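Lecture notes, robotics intro: the demo at Jurkovness
25th May

12 shares | 3 comments

Notes from the visit, tidied a bit, not much. Read before the lab.

Host was Wetus, the simulation people. First half all simulator, second half the real arm. Most of the exam-relevant stuff is in the first half so start there.

Why simulate at all: cheap resets. They ran 3,000 attempts of one task overnight, kept 1,000 for training. On the real arm they manage 7 an hour on a good day. Do the math yourselves.

Software is called Vurnano. Loads a room, loads furniture, drops the arm in. Friction and lighting get changed between runs. Textures too, wood grain mostly. Question from the back row about render quality - answer was blurry is fine, the policy sees low resolution anyway.

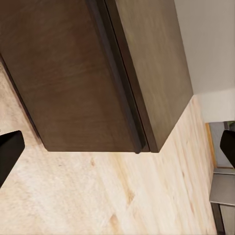 Fig. 1. Simulated view between the gripper fingers, nothing held. Dark brown cabinet-like object behind, pale grained surface under it.

Three points to remeber from the Q&A:
- camera near the gripper = good for close work, bad for knowing where you are in the room
- big plain panels are hard, few features to lock on to
- sim to real gap is mostly contact, less so looks (their opinion, Cheema's textbook disagrees, see ch. 3)

Second half: real arm, door opening. Slower than expected. Emergency stop is the red button, they made us all find it first.

For the lab: write half a page on wich parts of a kitchen you would randomize and which you would leave alone. Bring it printed. The September group gets the same visit so dont pass your answers on.

Like 7 | Share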